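April 12, 2021

Seeds are up!! I went out to the porch before coffee, still in socks, and there they were, a whole row of tomato loops pushing through the mix with their little necks bent. Yesterday there was one. Today I got to 20 before I made myself stop and go put the kettle on. I planted 25 of that kind, so I'm thrilled, and even if the rest never show I'll have far more tomatoes than this yard can hold.

The peppers are doing nothing. Dinesh told me on the phone that peppers take their sweet time and I should leave them alone (he knows I dig around with a toothpick to check). He has grown them on his balcony for years, so I'm going to listen. Probably. He also wants four of my tomato plants in trade for a pot of mint, and I said yes before remembering that mint took over Mom's entire side bed.

Spent the slow part of the morning upstairs with the notebook, drawing the beds again. This is version six, I think. Beans along the fence this time, squash at the far corner where it can sprawl, and the lettuce moved to the shady end by the steps.

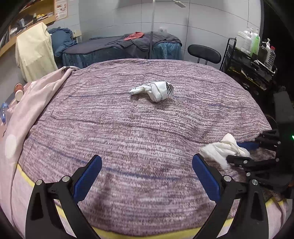
The big question is still the hose. It reaches the beans but not the squash, and I don't want to carry cans all summer like last year. By September I was so tired of those cans! Fung-ping has an old soaker hose she never uses, and she says I can have it if I come and untangle it myself. Deal. I'm going over on the weekend with gloves and a thermos.

Also — marigolds. I bought a packet of 300 seeds for almost nothing and I have no idea where they'll all go. Around the tomatoes, down the path, in the cracked blue pot, in everybody's mailbox. I love that sharp smell they leave on your fingers. Muthu from next door can't stand it, so I'll keep them off his side and give him zinnias. 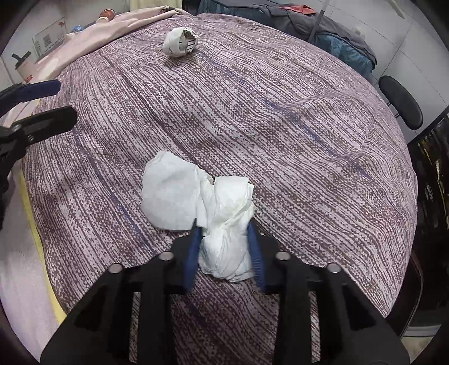 *Mauve and purple bedspread, crumpled white cloth. Monday.*

After lunch I turned over the near bed. The soil is so much better than it was two years ago, dark and crumbly, with fat worms in nearly every forkful. All that leaf hauling paid off. I did half and then my back had opinions, so the other half waits until tomorrow if the rain holds off.

Need to get: twine, labels, another bag of potting mix, a new rose for the green can. Need to ask Gopinath whether he still has bean poles. And the trays have to come in tonight, it's supposed to drop close to freezing.

Went out once more at dusk with the flashlight. Two more loops, and one of them already has its leaves open.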